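Blocks for a toddler shape sorter – print or buy?

turnow_155
Posted Dec 25, 2025
Merry Christmas, everybody! My youngest is mad about sorting things (spoons, socks, my keys), so I've been printing chunky shapes for her, and I'd love your thoughts before I make the lid for the box.
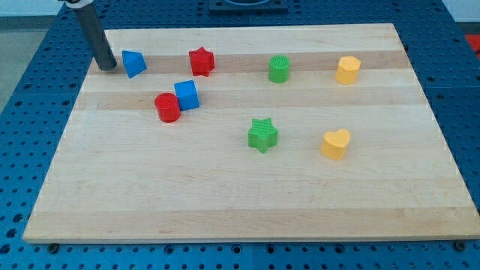
Picking the shapes has taken me far longer than the printing, I'm afraid. I started with the easy ones and then got carried away, as one does. I'm very fond of the red star with its softened points, but you can still see the fine ridges on top, and I wonder if I should sand those down or leave them for little fingers to feel.

Dabbas
Oh, leave them! Mine loved anything with a bit of texture. I'd worry more about the hexagon and the cylinder, they'll both want to go in the same hole if you cut it generously.

karkutus
I have to disagree, dear Dabbas. Ridges hold crumbs and drool. I sand with 200 grit and it takes me 5 minutes a block.

turnow_155
Hm, good point about the drool – she does chew everything. Maybe I'll sand the tops and leave the sides alone.

Dabbas
Fine, but keep the star!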